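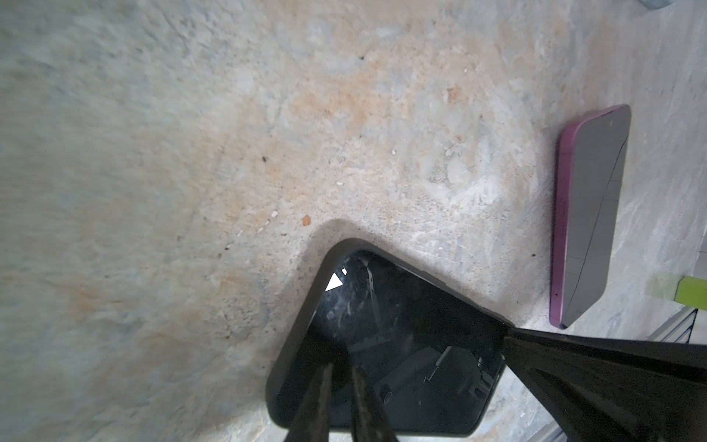

Fingers at the black phone, pink one off to the side.

Blog > Robots > Teaching by hand

Moving phones by remote control
August 19, 2019
Reading time: 3 min
Print this page | E-mail this page

I have been driving the arms at Imorholm since April, and most of that time has gone to phones. You sit at the controls, you move the arm through the task, and the software saves the camera views and the joint positions together. When you have enough recordings you train on them and see what the arm does without you.

The task for the Marchal set is simple to say out loud. Pick up a phone, put it down next to the other one, line the two up, let go. My first recordings were bad. I came down too fast and stopped high, then crept the rest of the way, and the trained arm learned to do the same thing. It would stop over the phone and hang there. I had taught it to hesitate.

Phones are awkward for a two-finger gripper. They are thin and they lie flat, so there is very little edge to get hold of. If you close a bit too high, the fingers slide over the glass and you have moved nothing. If you go too low you press on the table, and the arm pushes back through the controls in a way you learn to dislike. I now tip the wrist a little before closing and go in from the long side. I try to do it the same way every time, even on days when a different way feels easier.

The screens are the other problem. Dark glass reflects whatever is over it, including the gripper, and in the wrist view you can end up steering by the reflection. I did this for most of a morning before I caught it. Now I watch the edge of the phone and ignore the glass.

We have 380 recordings for the set, and I threw out 75 of them last week. A few were plain failures. Most were ones where the phone ended up in the right spot but I had nudged it there with the side of a finger after dropping it early. They look fine if you only check the last moment. Played from the start, they teach the wrong thing.

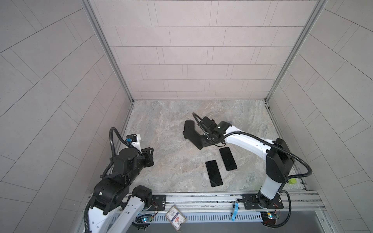
A reader at Cunasow wrote in to say I am too strict about this, and that the messy recordings are the ones worth keeping. The argument was that an arm trained on clean runs has never seen a mistake, so it has no idea what to do after one. Their own set is full of fumbles and recoveries and they are happy with it.

I think that is partly right. I have put back the runs where I missed the grip, opened, backed off and tried again, as that is a thing I would want the arm to do. The nudges stay out — pushing a phone into line with a fingertip works until the day it slides off the table.

Next is the same task with the Clarnik controller, which has a lighter trigger. I expect to spend a few days closing too hard. After that I want to start with the phones farther apart and at odd angles, and record those before I get too comfortable with the easy layout.

Print this page | E-mail this page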